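Foro Dretel > Manipulación > Control y percepción

La mano suelta o aprieta demasiado la caja cuando toca la madera

Man-lok Yau
Buenas tardes a todos. Trabajo con una mano de varios dedos que clasifica paquetes en cajas de plástico azules, junto a una mesa de madera. El planificador es el de Kusuma, versión de julio, y el controlador de los dedos es propio, con un bucle de 70 Hz.
Mi problema es el siguiente. Cuando la caja de cartón toca la madera, el estimador de fuerza cree que el agarre ha aumentado y abre los dedos. Si subo el umbral a 3000 (unidades crudas del sensor), ya no los abre, pero entonces aplasta las cajas finas. ¿Cómo puedo distinguir el contacto con la mesa del contacto de los dedos? Tampoco sé si debo usar la cámara de la muñeca, porque el guante negro ocupa gran parte de la vista.

Chak-lun Lam
Baja la ganancia. A mí me pasó igual con Tronmont y con 47 se arregló.

Rocío Garrido
Bajar la ganancia esconde el síntoma, y con otra caja volverá. Yo lo haría por partes.

1. Separar las dos fuerzas
Un contacto externo empuja la caja entera – los dedos opuestos cambian con signo distinto. Un agarre más fuerte los cambia a todos con el mismo signo. Calcula la suma y la diferencia, y usa solamente la primera para regular la apertura.

2. Añadir un estado al planificador
Entre «levantar» y «transportar» pon un estado «contacto externo». Mientras está activo, la consigna de los dedos queda congelada y el brazo se retira de la superficie en la dirección normal.

3. Usar la cámara como confirmación
El guante tapa mucho, es verdad, pero una máscara fija no sirve si los dedos se mueven. Genera la máscara con la cinemática de la mano y busca solo el borde entre cartón y madera. Prueba también con contraluz, como en estas dos vistas de muñeca: la caja contra la madera y las cajas azules, una con la tarjeta «Boxed Parcels».
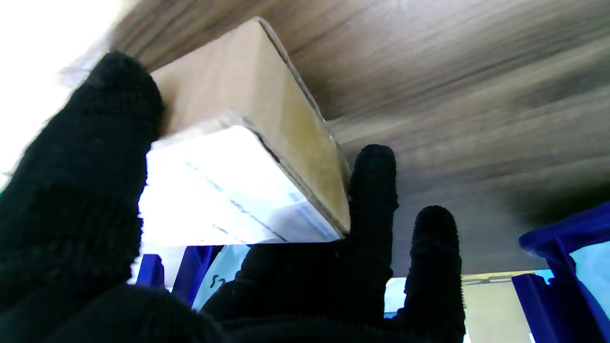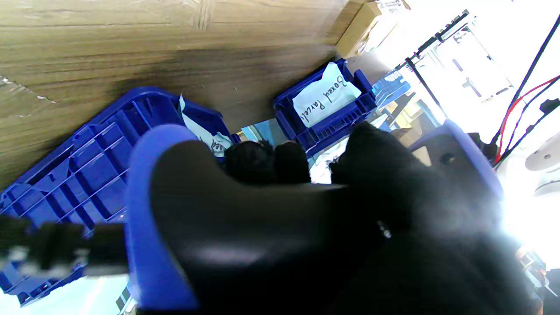
4. Revisar la exposición
Fija la exposición sobre la zona de la madera. Con el modo automático, el valor cambia cada vez que entra la luz fuerte y el detector de bordes pierde la línea. Yo empezaría con 57 en la escala del driver y miraría el histograma antes de tocar otra cosa.

Man-lok Yau
Muchas gracias, Rocío. Voy a empezar por el punto 1, que no necesita cambiar el planificador. Una duda todavía: ¿la diferencia la filtras antes o después de restar?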